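**Sim notebook, Clestley bench – April, started 09.40**

Picking up the visual randomisation work. The question is still the narrow one: does a grasp policy trained on plain renders lose accuracy when the table texture changes, or does it lose accuracy when the clutter changes? Gwilliam (our policy, not the baseline) was trained on flat grey tops only. The Brokley task set has wood grain, a patterned dish as distractor and a yellow block as target.

Settings for this batch: 340 episodes, fixed lighting, block pose sampled over the near half of the table. Dish pose sampled separately, with overlap rejected. Physics seed 101 for the first block of runs. Jomeo does the rendering, same build as last month.

Open-gripper state, block and dish both clear of the fingers:
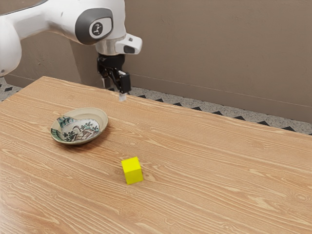

Reply on the channel was that the dish is a poor distractor, as its colours are too far from yellow to pull the detector off target, and a second block in a nearby shade would tell us more. Fair. I have kept the dish for this batch so the numbers can be set against the old ones, and added a two-block variant to the queue.

Result so far: 75 failures out of 340. Sorted by type, most are lateral offset at closing – one finger lands on top of the block. Very few are wrong-object approaches. Offset grows with distance from the arm base and does not change much when the dish is moved. That points to texture and depth estimate before clutter. Not proven; the grain gets larger in pixels towards the camera, so distance and texture scale are mixed up in this set. Need a run with the grain scaled to cancel that.

Checked the closing step separately. With ground-truth pose fed in, the same controller closes on the block without the offset, so I am leaving the gripper model alone.

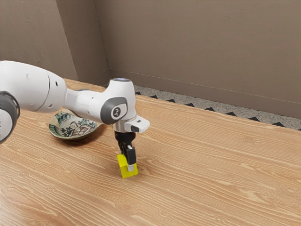 *Gripper closed on the block, dish to the left.*

To do:

- rerun with 3 grain scales, dish pose frozen
- two-block variant, after the above
- log finger contact order (currently only first contact is kept)
- ask for the raw depth buffers – the compressed ones are no use for this

Stopped at 16.15. Job left running on the second node, output goes to the Brokley folder under the same seed.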